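Endham Robotics Club — frequently asked questions

Last changed Wed 14 July

Parents, school staff and would-be members keep asking the same things, so the answers are collected on one page. I run the laundry project and I have doubts about parts of it. You will find them below.

What is the laundry project?

A pair of robot arms, a top-loading washing machine and some clothes. Members try to get the arms to put clothes in and take them out again. Members drive the arms by hand first and record what they do, then a program is trained on the recordings and has a go without them. The project is called Narkura, after a long vote I would not care to repeat.

Why laundry? Isn't that a bit dull?

It is dull, and I was against it. I wanted blocks, which keep their shape. Cloth folds over on itself, hides the finger that is supposed to be holding it, and never lies the same way twice. The members argued that this made it a better problem. I still think we should have done a term of blocks before trying it.
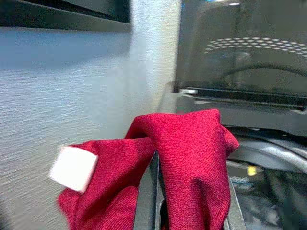
Red cloth at the gripper, seen from the wrist camera.

Does it work?

Depends who you ask. If "work" means that a garment has come out of the machine while people were watching, then yes, and they will tell you so at length. If it means you could leave it alone with your washing, no. I would like to see 100 tries in a row written down, failures included, before anyone uses the word "works" on a poster. So far the longest honest log we have is 24 tries, and the notes stop being legible halfway down.

Is it artificial intelligence?

The part that learns from recordings is machine learning, so you may call it that. Please don't tell your child's grandparents that it "understands" washing. It has seen a lot of examples of one machine in one corner. Push the machine along the wall a little and you may find out how much it understands.

How many recordings do you need?

Members picked a target of 1000. I have asked where that number comes from and have been told that it is round. Quality matters more, in my view. A driver who hesitates over every fold teaches the program to hesitate, and we have plenty of those.

Does the robot open the lid as well?

We treat lid and laundry as separate jobs. The lid is stiff plastic on a hinge and moves in one direction, which makes it the nearest thing to blocks I was allowed. New members start on it.
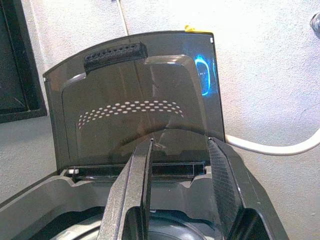
Even so, a lid gives you more to think about than you'd expect. The handle has to be found, the fingers have to end up either side of something worth gripping, and the arm needs to be out of the way before anything else moves. A see-through, shiny lid also throws reflections at the cameras, and I have yet to be convinced that the program can tell a reflection from a part. Two members say it can. They have been asked to show me.

Can my child join with no coding experience?

Yes. Driving the arms takes patience and steady hands, and labelling recordings takes even more patience. Coding can come later. Those who arrive already coding often want to skip the driving, and they aren't allowed to.

Do you enter competitions?

We entered the Uvley Open in January, household tasks class, and came 3rd. Before you congratulate us, ask how many teams finished the task. I think the rules reward a single lucky run, and I have written to the organisers to say so. We will probably enter again, because the members want to.

What does each arm do?
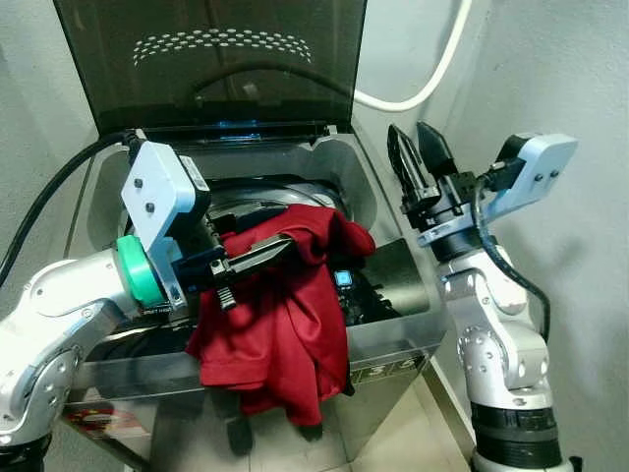
Reading time: 3 min

Both carry a gripper and a camera, and in principle either can do the holding. In practice drivers favour one arm and forget the other, which then sits there with its fingers open. Whether two arms beat one for this job is a fair question. I suspect one would do for small items. For anything long enough to hang over the front of the machine, I accept that a second pair of fingers could help.

Who pays?

Members' fees, plus a parts grant from Ghoneim. The grant covers gripper pads and cables. It does not cover clothes, so bring old ones, clean please, and with no zips.

Can we come and watch?

Open evenings are listed on the noticeboard page. Expect long waits and a fair amount of cloth on the floor. Ask the members how often the last attempt failed, and if they can't tell you, please send them to me.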